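Ticket 690 — floor space by the Rirton bench
Opened by: Cherry Mae Espiritu

Hello Yulan, and thank you for being so patient with me! I'm still trying to settle where the big white rounded thing should live.
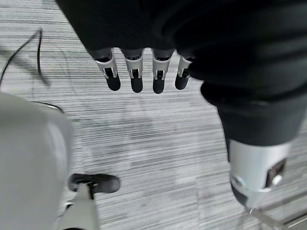 White object at lower left, close up.

Reply from Yulan Song: Lovely, thanks — could you send me the bench width too, whenever you get a minute? I'll keep the ticket open till then.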